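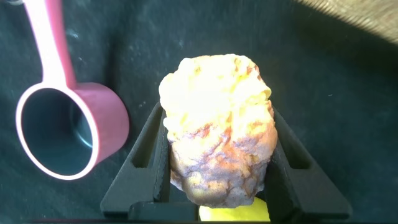 The lump, then. And the scoop, and the rest of it

1/11/20

Quick one tonight because I've got bread proving and it won't wait.

So the craft cupboard. Finally. I've been saying I'd do it since March and every time I open the door something slides out and I shut it again. Today it was raining sideways in Plondthorpe, no chance of the garden, so out it all came. Onto the table, onto the chairs, then onto the floor when I ran out of chairs.

Found in the first ten minutes: two glue sticks (dead), a bag of shells, the good scissors I accused everyone of losing, half a box of chalk, a jam jar of something grey. Didn't open the jar. And the lump.

If you've been reading a while you'll know the lump. Knobbly pale thing, creamy at the top and going yellow and orangey lower down, with little purple-brown shadows in all the creases. Looks like it ought to crumble if you breathe on it. Came home from the beach at Monilport in a coat pocket years ago and has lived on windowsills, in the fruit bowl, behind the telly. I've no idea what it is. A man at the beach cafe said sandstone, my neighbour said old ginger. I've looked it up twice and both times ended up reading about something else.

Anyway it's staying. I tried putting it in the "maybe" box and took it out again before I'd even got the lid on.

The pink scoop is staying too. It's from a measuring set and the rest of the set is long gone, but it's got a nice long straight handle and it gets right to the bottom of the deep tubs. Rice, sand, bird seed, whatever. I did have a go at keeping it in the kitchen drawer where it belongs and it was back with the craft stuff within a day. Fine. It lives there now.

What went, in no order:

dried up paint, nearly all of it
felt offcuts too small for anything
a kit for making soap, never opened, gone to the charity shop
a tangle of ribbon I spent far too long on before giving up
instructions for things we dont own any more

One bag to the tip, one to charity. Should of been two to the tip if I'm being strict but I wasn't.

Then the putting back. This is where I usually come unstuck, so I kept it dead simple. Shallow tray for odd shaped bits (stones, shells, the lump, a few fir cones). Deep tub for rice. Another for sand. Paper flat on the top shelf, because stood up it goes all wavy. Scissors on a hook where I can see them from the other side of the room.

The tray is a Mavik one, 44 cm long, and of course the shelf isn't. Well the shelf is long enough but it's only 33 deep and the tray was meant to go in sideways, so I had to turn it and shuffle everything along. Lost a good half hour to that. Measure first, I always say, and then I don't. The tubs are Nakpan, the squat ones with the clip lids, bought ages ago for the freezer and never once been in it. They stack properly at least.

Whole job took around 90 minutes plus tea. I'd told myself all day, so that's a win, and I got the floor swept as well. So much sand. How is there that much sand this far from the sea.

Still to do: labels. I wanted to write them by hand and my pen gave out on the second one, so at the moment there's a tub that says RICE and a tub that says SA. You can tell what's in it. Might leave it.

Also the bottom shelf, which I havent touched. There's a sewing box down there and possibly a lamp. Another wet day.

A few of you asked after the last post about cleaning stones and shells. I use a dry toothbrush, old one, and go gently. I don't put the crumbly ones in water, that's just me being nervous, I've never tried it. The shells get a rinse and sit on a towel overnight. Nothing clever.

Right, the dough's up over the edge of the bowl. Oven was meant to be on by 9 and it isn't. Soup post next, I promise, I've got the notes somewhere, probably on that bottom shelf.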